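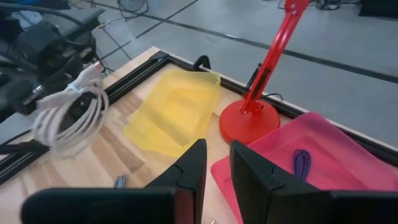 The drawer organiser will not save you

By Consuelo Salazar

Every September my neighbourhood puts its old storage out on the kerb. Wire baskets, shoe racks, tiered spice stands, bamboo dividers still in their shrink wrap. People bought these things to hold their other things, and now the holders themselves have become the clutter. I walked past a stack of 15 matching tubs on Friday and felt the old itch to take them home. I did not need a single tub.

I have been writing about household goods long enough to have watched tidiness go from a chore to a hobby to an industry. The industry wants us to believe that a messy desk is a shortage. You are missing a tray. You are missing the tray that goes inside the tray. Once you have bought it, the story goes, your pens will lie down in rows and you will finally answer your email.

I wanted to know whether any of it works, so I spent two months living by the rules. I started with Cillent, a chain that sells storage in colour-coded families. The shop is calm and smells of cedar. A young man with a tablet asked me what my "daily friction points" were. I said I could never find the scissors. He sold me $40 worth of inserts for a kitchen drawer, one of them shaped for scissors.

The scissors lived in their slot for nine days. Then somebody used them to open a bag of potting mix on the back porch, and that was where I found them, which is where I used to find them before I had a slot. The slot is still there. It has a biro in it.

Next I tried the subscription approach. Pramero is an app that has you photograph each shelf and tag what is on it, and in return it tells you where everything lives. I tagged for a whole weekend. My linen cupboard went in, then the medicine cabinet, then the awful shelf over the washing machine. By the second week the app was telling me with great confidence about a tin of shoe polish I had thrown out. To keep it truthful I would have had to log every teabag, and I began to see that I had hired myself as a warehouse clerk at no pay.

There is a respectable argument on the other side and I went looking for it. Priya Krishnan has run a home organising service in the suburbs for over 22 years, long before it was something people watched on television. She is blunt about her trade. Most of her clients, she told me, have already bought the containers by the time they ring her.

"They buy the box first and then go looking for what goes in it," she said. "I'd say half my first visit is carrying boxes back to the car."

Her own rule is dull, and I suspect that is why it has never sold a book. She puts a thing down where the person already drops it. If keys land on the microwave, the key dish goes on the microwave. If bills pile up at the end of the dining table, she clears a spot at the end of the dining table and calls it the bill spot. She has no interest in teaching anyone a new habit.

I asked whether that wasn't just giving up. She said people were welcome to call it that.

It does raise an awkward question about the before and after photos that sell all this stuff. The after photo is taken at 2 in the afternoon with nobody home. I have never seen one taken on a school morning, or a month later. Pamlow, which makes stackable clear bins and puts out a thick catalogue every season, shows a pantry where all the pasta has been poured out of its packets into matching jars. I tried that too. The jars looked lovely. I then overcooked the pasta, having thrown out the cooking times along with the packets.

A few things did stick. I kept a hook by the door, a shallow dish for coins and a cardboard box for cables that were already in a cardboard box. The cable box is a disgrace inside and I can find any cable in it in under a minute. I put two of the fancier inserts in the garage, where they hold screws quite well.

What I can't get past is how much of the advice treats an ordinary lived-in surface as a fault. A table with work on it is going to have work on it. My grandmother ran a dressmaking business from one end of a kitchen bench, with pins in a saucer and thread in a biscuit tin, and her customers got their hems on time. I don't remember anyone offering to photograph the biscuit tin.

Cillent has since emailed to tell me the scissor insert now comes in sage. I've left the message in my inbox, with all the others.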